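It has been a busy stretch at the Plusholm craft room, and I want to start by thanking everyone who came by with a bag of leftovers for the scrap shelf. We now have 33 new pieces of felt and foam in the bins, some big enough for a cushion and some barely big enough for a button cover, and every last one is welcome! Mei Lyons spent a whole afternoon sorting them by color - a job she claims to enjoy, and I have decided to believe her.

Small layered shapes have been the favorite thing on the tables lately. You stack one color on another, keep the outline soft and round, and before long you have something that could go on a key ring, a gift tag or the corner of a quilt bag.
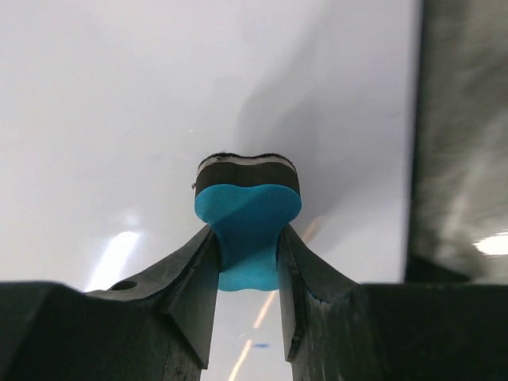 MAKING & MENDING

Turquoise blue with a thick black band is a pairing I would never have picked for myself, and now I want it on everything. The rounded outline, a little like a heart, suits it very well, and so does that pale, slightly fuzzy edge along the top.

If you would like to try layering, Bence Szekeres will be at the long table through November with patterns in seven shapes. Bring sharp scissors if you own a pair you like - ours have had a hard life - and a snack, as we do tend to run over.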